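Hilfe > Netzwerk > Ticket 811
Suchbegriff eingeben Suchen
2025-01-04, von Reiko Maruyama

Betreff: WLAN bricht im hinteren Zimmer ab

Guten Tag, ich möchte bitte folgendes Problem melden. Seit Oktober benutzen wir den Router Velico mit der Firmware 191. Im Flur bekomme ich die vollen 300 Mbit, im hinteren Zimmer wird die Verbindung alle paar Minuten getrennt. Mein Notebook zeigt dann "Kein Internet", obwohl das Signal noch drei Balken hat.
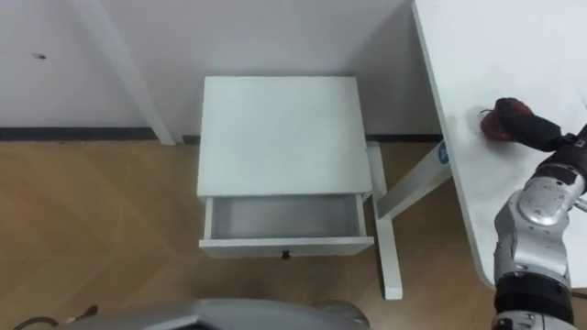 Den Router habe ich schon zweimal neu gestartet und auf Kanal 9 fest eingestellt. Danach war es einen Abend lang besser, am nächsten Morgen wieder gleich. Das Netzwerk heißt "Gondal", das Gastnetz "Buda". Im Gastnetz habe ich bis jetzt keinen Abbruch bemerkt, was ich nicht verstehe, denn beide kommen ja aus demselben Gerät.

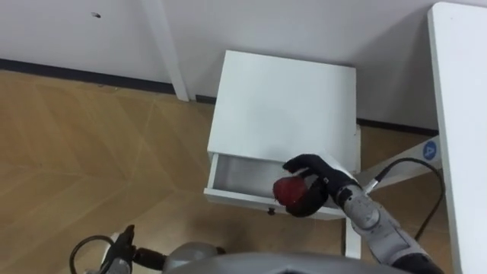 Nachttisch an der Wand, Schublade geöffnet, davor ein roter Apfel.

Nachtrag: Ich habe den Repeater Loto ausgeschaltet, wie in Ihrer Anleitung steht. Die Abbrüche sind seltener geworden, aber nicht weg. Im Protokoll steht jedes Mal "Schlüsselerneuerung fehlgeschlagen".
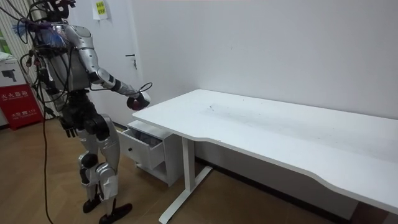 Als Nächstes würde ich gern den Repeater an einem anderen Ort testen. Eine Steckdose gibt es im Flur und eine im hinteren Zimmer. Der lange weiße Schreibtisch wäre mir als Platz am liebsten, dort arbeite ich auch mit dem Notebook. Oder ist es zu weit vom Router? Bitte schreiben Sie mir auch, ob ich die Verschlüsselung auf WPA2 zurückstellen darf. Das Protokoll kann ich als Textdatei schicken.

Status: wartet auf Antwort vom Support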